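Touchline Talk > Amateur and Adult Leagues > Running a club
Thread: Moving our over-30s side to the summer league - talk me into it or out of it

plerncombe_pat
Hi all, long time reader and very occasional poster. I help run Plerncombe Rovers, a friendly over-30s team that has played fall and winter soccer for longer than most of our knees would like. In February 2025 the league asked every club whether it wanted to switch to the new summer division starting in May, and I have been going back and forth on it ever since.

On the plus side, we'd get light evenings and grass that isn't a swamp. On the other side, half of our squad coaches their kids' teams in the summer, and the other half goes on vacation. The fee is $400 whichever season you pick, so money doesn't really come into it. Has anyone here made the jump, and would you do it again?

leftfoot_thu
Welcome, Pat! We did it two seasons ago with our women's side and I'd do it again in a heartbeat. Numbers at training went up almost right away (people like being outside after work, who knew) and we had families staying for a picnic afterward, which never happened in sleet. The one thing I'd say is get a bigger roster. We signed 14 players thinking that was plenty, and by the middle of the season I was calling my cousin to play in goal.
- Thu Hoàng

OldSweeper67
I'm going to be the grump, I'm afraid. We tried summer and went right back. The heat at kickoff was rough on the older guys, and the field was hard as a parking lot by the end. I turned my ankle on it and I still feel it on the stairs. Winter mud is miserable, but it's soft when you land on it! Also, our referee pool dried up, and we had two games where a parent had to take the whistle.

kaiwen_x
Sweeper, I hear you on the hard ground, but I think that depends a lot on who looks after your field. Ours is watered and it was lovely all the way through. Pat, I'd ask the league what kickoff times they have in mind before you vote. A seven o'clock start is a very different game from a two o'clock start, especially for anyone over 50. Ask about water breaks as well. Ours were written into the rules, and your league may leave them up to the ref.
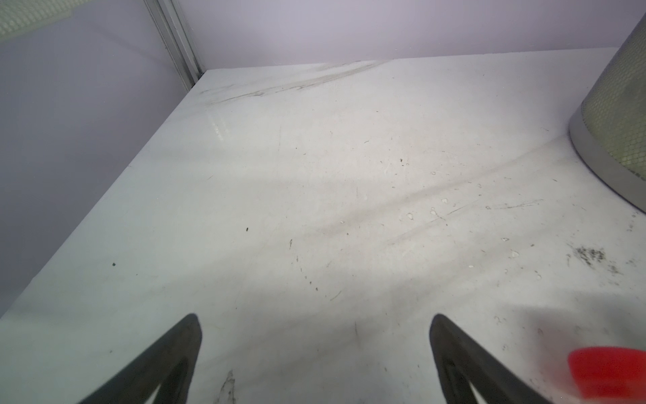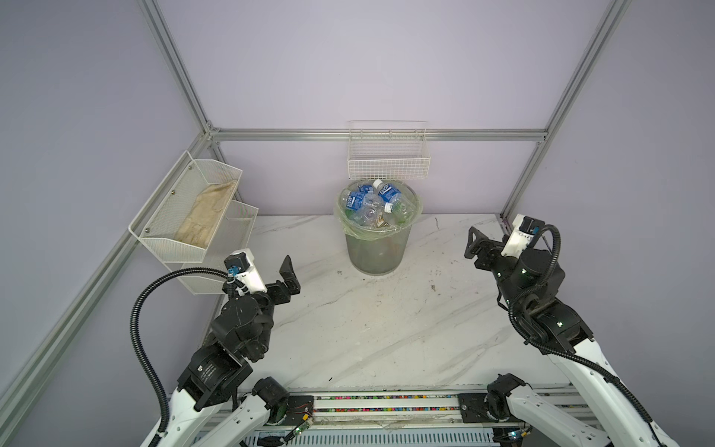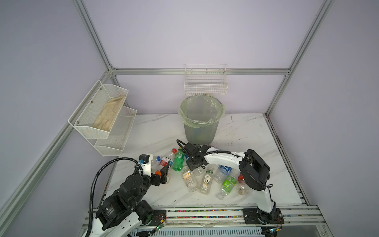
Re: Moving our over-30s side to the summer league

plerncombe_pat
Thank you all, this is so helpful. Kaiwen, I hadn't thought to ask about kickoff times and now I feel a little silly, so I've sent a note to the league secretary. Sweeper, sorry about the ankle. We share our field with a rugby club and they leave it pretty chewed up by spring, so I do worry about it baking into ruts.

Thu, how did you handle substitutes when people were away? Did you let players from another team fill in, or is that against the rules where you are?

leftfoot_thu
Our league allows guest players as long as they're registered before the game, so we kept a short list of friends who were happy to come along for the odd evening. It took a bit of texting on my part, but some of them ended up joining for good. I'd put the vacation question to your squad now, while they're still booking.

OldSweeper67
Guest players are where I get off the bus. We lost to a team that had borrowed a striker I swear was half my age, and he ran rings around us and then didn't even stay for a drink. If you go to summer, Pat, push for a rule that guests have to meet the same age limit as everybody else.

kaiwen_x
That I agree with completely. Ours has the age limit for guests too, and they can't play in the cup. I still think you'd enjoy summer if somebody gave you an evening kickoff and a bit of shade, Sweeper.

OldSweeper67
Give me shade and a folding chair and I'll come and watch.

plerncombe_pat
Heard back from the secretary. Evening kickoffs for everyone, and guests have to be over 30, but nothing decided on water breaks yet. I'm taking it to the team after training and I'll post again when we've voted.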